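Chapter 8
Folding and Storing Everyday Clothing

September 13, 2026
By the Stutine Home Skills editorial group
Reading time: 8 minutes

Clothes spend most of their life put away. A pair of pants worn once a week is on a body for perhaps a dozen hours and in a drawer, on a shelf, or on a hanger for the rest of the time. How it is stored in those hours has a large effect on how it looks when it is next worn, and on how long the cloth lasts.

The last chapter dealt with washing and drying. This one begins where that one stopped, with a clean, dry garment and no place yet to put it. We start with pants because they are long, they have seams that can be lined up, and most of the mistakes people make with other garments show up in them first. Shirts, knitwear, and bed linen follow later in the chapter. Hanging is covered in Chapter 9.

What a fold does to cloth

Woven cloth is made of yarns that cross each other at right angles. When the cloth is bent, the yarns on the outside of the bend are stretched slightly and the yarns on the inside are squeezed. If the bend is gentle and the weight on top is light, the yarns recover when the cloth is opened. If the bend is sharp and the weight is heavy, they stay bent for some time, and we see a crease.

Cotton creases easily and holds the crease well. Wool recovers better. Most polyester blends fall between the two or do better than both, depending on the blend. Heat and moisture make all of this stronger. A pair of cotton pants folded while still a little damp will set along the fold almost as if it had been ironed there, and may also start to smell. Check the thick places before folding: the waistband, the pocket bags, and the bottom hems. These dry last.

Not all creases are a problem. A crease that runs the length of the leg looks normal to most people, and on dress pants it is put there on purpose. A crease that runs across the thigh or the knee looks like a mistake. The aim in folding pants is to keep the lengthwise lines straight and to have as few crosswise folds as the storage space allows.

Choosing a surface

Folding needs a flat surface longer than the garment. A kitchen table works well if it is clean and dry. Many people have no free table near their closet and use the bed, and for most household folding a bed is fine. A mattress gives a little under the hand, so cloth pressed flat on it will not come out quite as flat as cloth pressed on wood. A sheet pulled tight makes a difference. If the sheet is bunched, the bottom layer of the garment will follow the bumps.

Work from the side of the bed if you can reach the middle without leaning, and from the foot if you cannot. Leave the pillows where they are, or move them to the head to free up the lower two-thirds of the mattress.

The long fold for pants

Empty the pockets. Close the zipper and fasten the button or hook at the waist. An open zipper lets the front gape and puts a bulge into the fold.

Hold the pants by the waistband and let the legs hang. Give them one firm shake. Bring the two front pockets together so that the back pockets face out, one on each side. Lay the pants down on their side and line up the four leg seams, two inner and two outer. The seat will stick out in a small point at the crotch. Fold this point in so that the edge runs straight from waist to hem.

Smooth the cloth with the flat of the hand, working from the waist toward the hems. Smoothing toward the waist pushes loose cloth into the thickest part of the garment, where it has nowhere to go.

Bring the hems up to the waistband, or to a point just short of it. Stopping a little short is usually better, as the waistband is already several layers thick and stacking the hems on it makes one end of the bundle much taller than the other. For a wide shelf, this is the last fold. 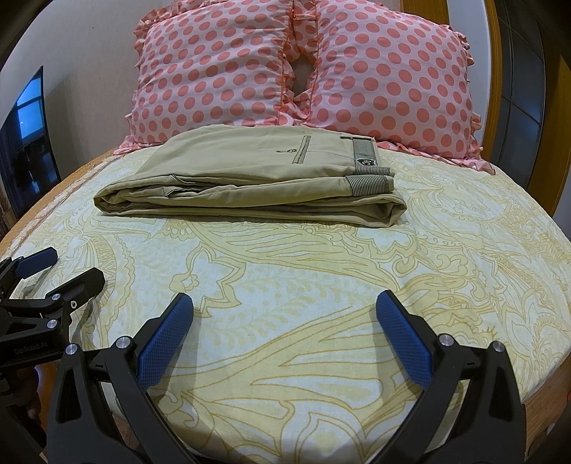
A pair folded once across in this way stores well in any space about as long as half the leg. The single crosswise fold falls near the knee, so the curve there should be left soft. Do not press it down with the hand. The layers will nest inside one another in a rounded shape, and that roundness is what keeps a hard line from forming.

Pants made of heavier cotton twill, such as khakis and work pants, can be stored like this for weeks with little harm. Light linen pants will crease whatever is done to them and are better hung.

The short fold

If the shelf or drawer is too small for the long fold, a second crosswise fold is needed. There are two ways to make it.

In the half fold, the bundle is simply folded in two again. It takes a few seconds and gives a thick, square packet. The outer layers travel farther around the bend than the inner ones, so the packet tends to spring open unless something rests on it.

In the third fold, one end is brought in by a third of the length and the other end is laid over it. This gives a smaller packet that will stand on its edge in a drawer. It makes one more crease than the half fold, but each of them is looser.

Stacking and filing

Folded pants can be stacked flat or filed on edge. Stacking suits open shelves. Place the folded edge toward the front of the shelf so that one pair can be drawn out without catching the layers of the next. Alternate the waistbands, one to the left and the next to the right, to keep the stack level. A stack of more than 5 pairs puts enough weight on the bottom pair to set a firm crease, and it is likely to be pulled apart whenever someone wants the pair underneath.

Filing suits drawers. The packets stand side by side, and all of them can be seen when the drawer is opened. The drawer should be full enough that the packets hold each other up and loose enough that a hand can slide between them.

Case: the Lorano apartments

The Lorano apartments are small rental units with one built-in closet each. The closets were fitted by a firm called Schumacher with shelves 60 centimeters wide and shallow drawers below. Tenants who moved in during June were given a one-page sheet suggesting the long fold for the shelves and the third fold for the drawers.

Most of the complaints that came back were about the shelves. Two long-folded stacks would not fit side by side, and the space left over beside one stack was too narrow for anything except socks and belts. Several tenants turned the stack so that it ran front to back, which solved the problem but hid the pairs behind a narrow end. Others gave up the long fold altogether. The builder later used deeper Ukwood shelving in a second block, where stacks could be turned and still sit fully on the shelf.

The case shows why it helps to measure before settling on a fold. Fold one pair, set it on the shelf, and see how much room is left before folding the rest.

Terms used in this chapter

Crosswise fold: a fold that runs across the leg from side to side.
Lengthwise fold: a fold that runs from waist to hem.
Packet: a garment folded small enough to stand on its edge.
Welted pocket: a pocket set into a slit in the cloth, with a narrow finished strip along the opening.

Section 8.1 takes up shirts with collars, beginning on page 297 with the placement of the sleeves.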